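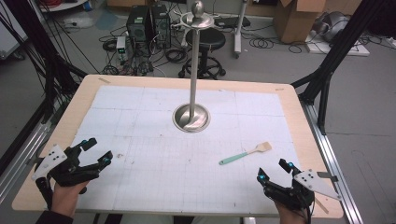

Papered worktop with the pole stand in the middle and a small spatula, mint-green handle, to the right.

Covering a wooden worktop with paper

A light timber top marks easily. Glue, pencil, dye and oil all get into the grain, and sanding them out removes more of the surface than the job was worth. A large sheet of white paper taped over most of the top takes the damage and gives a bright background for small parts. The notes below cover laying the sheet, ruling it, and working around a pole stand.

Paper

Use uncoated white paper, 100 gsm at minimum. Lighter stock cockles when damp and tears when a blade is dragged over it. Coated paper looks tidy but will not take a faint pencil line, and graphite smears across it under the side of the hand. End-of-roll stock from a print shop is usually suitable. Ask for it flat or loosely rolled; a tight core leaves a curl that lifts the tape for days.

If it arrives curled, roll it the opposite way, hold it with a rubber band for an hour and lay it curl side down.

Cutting and laying

1. Wipe the top with a barely damp cloth and let it dry fully. Tape fails on dust before it fails on anything else.
2. Cut the sheet short of the table edges so a border of bare wood remains. Paper that runs over the edge gets caught by sleeves.
3. Tape one long side first. Smooth toward the opposite side with the forearm, then tape that side under light tension.
4. Tape the short sides last, working from the centre to the corners.

Masking tape is adequate. Cloth tape holds longer but can pull finish off older tops. Whichever is used, peel it back on itself at a low angle, slowly. Adhesive left on the border comes off with a little eucalyptus oil on a rag. Test an underside patch first, as some lacquers go cloudy.

Check the border for leftover strips of old tape before laying a new sheet. They pick up grit, and the new tape will not sit flat over them.

Fitting around a stand

Lift the stand out if it can be lifted. Where it is fixed, measure the base diameter and cut the hole 3 mm oversize. Slit the paper from the hole to the nearest edge, slide it into place and close the slit with a single run of tape. Do not tape onto the metal. Polished stainless shows every trace of adhesive and the solvent wipe afterwards tends to leave streaks.

A dished base collects shavings and drips. Clear it with a soft brush before wiping. Steel wool and scouring powder will put permanent scratches in a polished finish; warm water with a drop of detergent, followed by a dry microfibre cloth, is enough. Wipe along the length of the pole, including the underside of any top disk, where fingerprints are easily missed.

Ruling a grid

Faint pencil lines dividing the sheet into rectangles are useful for laying out parts in order and for putting tools back in the same spot. Kwok-wai Fang, who set up the benches at Rarville, rules his at 200 mm by 100 mm and uses 300 mm squares on the larger assembly table. The smaller size suits hand tools. Anything finer gets ignored after a week.

Use an HB or 2H pencil and a steel rule. Mark both ends of each line before drawing it. Measuring from one end only lets the error build across the sheet. Ink bleeds if anything wet lands on it and can transfer to light-coloured work.

Small spatulas

Keep one small spatula at the bench for spreading paste and scraping, separate from those used in the kitchen. Lay it on the side of your working hand, blade pointing away. Wipe the blade before adhesive cures. A wooden blade should not be soaked: wash it briefly, dry it and stand it on end. If the edge goes furry, a few strokes with 320 grit will restore it. Silicone blades can be left until the glue has set, then peeled clean.

When to replace the sheet

Smudges and stray marks are acceptable and no reason to change the paper. Replace it when:
- the surface has lifted or pilled where parts are slid
- dried glue stands proud enough to rock a flat piece
- a cut goes right through to the wood
- the grid can no longer be read

The last sheet on the Grulesitz bench went 179 working hours before a cut came through. Turn the old one over if the back is clean, or cut it down for glue-up scraps. Paper with oil or solvent on it should be dried flat outdoors before it goes in the bin.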